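3.2 Work area and state of the units

The study took its material from desktop computers withdrawn from office use and passed to the Skuklow repair workshop for sorting. Each unit was opened on the same bench and left open for the whole of its session. Parts that could be reused without repair were separated from those that had to be tested, and the order in which they could be reached was written down by the first author. Figure 2 gives two close views from one session.
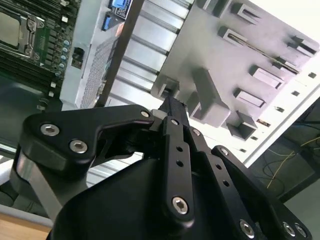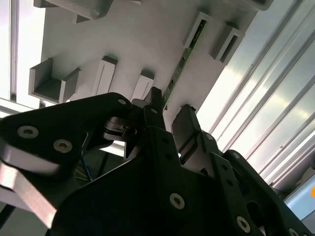 Figure 2. Close views from a single session: (first) open chassis with motherboard, CPU socket and memory slots; (second) light grey panel with slotted holders, one of which holds a thin green circuit board edge-on.

Two kinds of seat matter for the analysis. The first is the memory slot on the motherboard, a long black housing with small white latches at its ends. The slots lie in parallel rows close to the CPU socket, and the socket has its own metal retention frame and lever. Access to one part is therefore affected by what stands next to it, and a lever left raised can reduce the room available for a hand or tool. In the coding scheme the socket and the slots were treated as one region, referred to below as the board region.

The second kind of seat is the slotted holder, a small block with a vertical groove that takes the edge of a circuit board. In the view in Figure 2 the holders and the U-shaped brackets project from the face of a panel, and the board stands out from the panel at its upper end. We refer to this as edge seating. A board seated in this way presents both faces, so that labels and contacts can be inspected before it is withdrawn. It also gives a long lever arm. A sideways load at the free end is passed to the groove, and earlier trials at the workshop had recorded chipped corners on boards pulled out of line. The instruction sheet was changed in June to require a straight withdrawal along the groove.

3.3 Coding of removal steps

A removal step was defined as the interval between first contact with a part and the point at which the part was clear of its seat. Putting the part down was coded separately. Where a latch had to be released first, the release was counted as a step of its own, even when latch and part were handled in one continuous movement. This differs from the practice of the Codell group of workshops, where release and withdrawal are merged, and step counts given here should not be compared directly with theirs.

Each step was assigned one of 7 codes. Coding was done by 2 readers working separately from the session record (the second author and L. Simões), and differences were settled by discussion. Most differences concerned the start of a step. One reader tended to count a light touch on a neighbouring part as first contact and the other did not. The rule adopted was that contact with a neighbouring part is ignored unless that part moves.

The full record contains 632 coded steps. Steps in the board region were coded with the position of the slot, numbered outwards from the CPU socket. Steps on edge-seated boards were coded with the direction of withdrawal in relation to the panel. The angle of the chassis was noted at the start of every session, as the units were not always worked on in a level position. A tilted chassis brings some seats nearer to the operator and can leave others in shadow. The depth of the channel in a U-shaped bracket is hard to judge in that condition, and brackets whose channel could not be seen to the bottom were entered as "not inspected".

3.4 Treatment of doubtful cases

Three situations needed a separate rule. Parts already loose when the chassis was opened were excluded from the step count but kept in the parts list. Parts that were touched and then left in place were coded as attempts, with no end point. Parts that came away together with their holder were coded once, under the holder, and marked for review by A. Korletey.

No correction was made for lighting. Strong light behind a pale panel lowers the contrast of the grooves, and the readers were asked to state their confidence for any step in which the edge of a groove could not be followed. Low-confidence steps are kept in the totals of Section 4 and are listed separately in Appendix B.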